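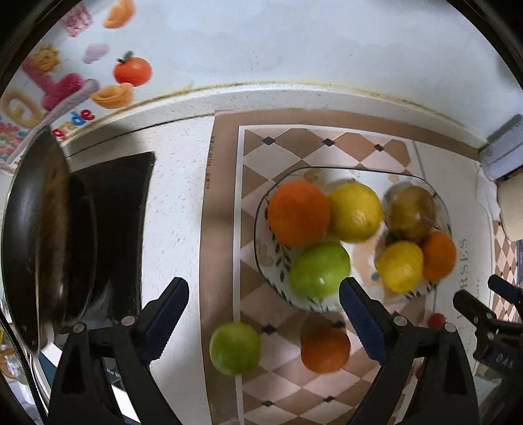
*An orange on a kitchen counter.*

**Two charged after break-ins at Murley grocery stores**

WAVTHORPE, 27 February 2013 -- Two men were charged with burglary after a string of night break-ins at small grocery stores in the Murley district, police said.

The men, aged 31 and 26, were arrested early in the morning in a parked van behind the old bus depot on Cannery Road. Officers found cash, cartons of cigarettes and a cordless drill inside the van, according to a police statement. The names of the men were not released, as the older one has not yet spoken with a lawyer.

Police believe that the same two persons entered four stores between November and this week. In each case the back door was opened by drilling out the lock, and the register was emptied. No person was hurt in any of the break-ins.

The last store to be entered was Suvarna Foods, on the corner of Murley Street and Tanner Lane. The owner told police that 700 dollars was missing from the register and that a shelf behind the counter had been pulled from the wall. The store sells fruit, rice and spices, and it has been open on that corner for many years.

"We came at five to take the bread delivery and the door was standing open," said Abenezer Tufa, who works the morning shift at the store. "I did not go in. I called the police from across the street and I waited there until they came."

Tufa said the money was a smaller problem than the door. The new door has been ordered, but it will not arrive before next week, and until then the back entrance is closed with boards. Deliveries are coming through the front, and this makes the sidewalk crowded in the early hours.

Police were led to the van by a resident of Cannery Road, who noticed it on two different nights with the engine running and the lights off. The resident wrote down the plate number and gave it to a patrol officer. The plate had been reported stolen in another county.

Sergeant Fasil Yimer of the Wavthorpe police said the call was a great help to the investigation.

"We had a piece of video from one of the stores, but the faces were covered and it was not enough," Yimer said. "The plate number gave us a place to start."

Yimer said detectives are still comparing the drill with the marks on the damaged locks. He did not want to say if more arrests are expected. One of the four stores reported that a second vehicle, a light-colored sedan, was seen close by at the time of the break-in, and police are asking the driver of that car to come forward. The driver is being looked for as a witness.

Some of the cigarettes found in the van have been matched with stock from the Istent Market, which was entered in November. The owner of the market estimated his loss at 1000 dollars, including the repair of the lock. He has put a steel bar across the back door since then.

A reward of 1000 dollars, which was offered by a group of store owners in Murley, will be paid only if there is a conviction, the group said. It has not been decided if the resident of Cannery Road will receive all of it.

Both men are being held in the county jail and are expected to appear before a judge next week. If they are found guilty of all the charges, they could receive several years in prison.

Police ask store owners in the district to check the locks on their back doors and to keep little cash in the register at night. Anyone with information about the break-ins or about the light-colored sedan can call the detective desk in Wavthorpe or speak with the officer on duty at the Murley station. Callers do not have to give their name.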